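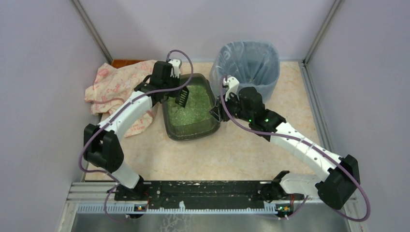
**Week 6: Planning a mural, from wall to sketch**

Last week we looked at lettering, and your blackbooks were a joy to flip through! Now we go big. Everything in these notes is about the part before the paint comes out.

**Read the wall first**

Brick eats paint and breaks up fine lines. Smooth render gives you crisp edges but shows every drip. Go and touch your wall, visit it morning and evening, and stand where people will really see it (the bus stop across the street counts!).

**Our case study: the Barbosa building, Cirville**

A gable end, 68 feet long, with three bricked-up windows. The painters worked those windows into the design as birdcages, and I love that so much. They used 264 cans, almost 200 of them for the background alone. The color shifts from rust to pale pink as you move left along the wall, and there are very few hard outlines.

**Getting the sketch up**

- *Grid:* slow, reliable, great on flat walls
- *Doodle grid:* cover the wall in random marks, photograph it, lay your sketch over the photo. Wonderful on rough brick
- *Projector:* fast, but you need darkness and some distance

**For next time**

Pick a wall in the Dulora or Kotatance district. Bring one photo, one color study and 500 words on who walks past it. Get the owner's name if you can. We'll pin everything up and talk permissions in the second hour, so bring tape.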